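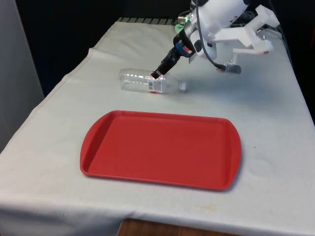

Rolteo, the table linen and tray supplier, is reissuing its stain and crease guide for cafeterias this February, and it has dropped the word "spotless" from every page. The company says the word never held up. A white cloth that has seen service looks like a white cloth that has seen service: soft folds near the far edge, a slightly wavy hem along the front, and a faint yellowish patch on the fabric that shows up well before anybody notices the red tray.

The new guide is drawn from 517 returned cloths sent in by 80 lunchrooms. Of those, 380 came back with a mark that washing had not removed. Rolteo does not claim to have a fix for all of them, and it asks buyers to be wary of anyone who does.

"We have read the same stain remover promises our customers have, and we tried plenty of them," the company said in a statement. "Some marks came out. A lot of them just got paler. We would like people to know that before they order."

The guide also questions the usual advice on trays. A raised rim will hold a small spill, Rolteo says, but it does nothing for a bottle set down on the cloth next to it. Clear plastic bottles, empty or full, should go on the tray or off the table.

Marinho, the company's heavier white cloth, stays in the range. Rolteo describes it as slower to crease and makes no promise beyond that.

The guide is free to cafeteria operators on request from Rolteo's sales office.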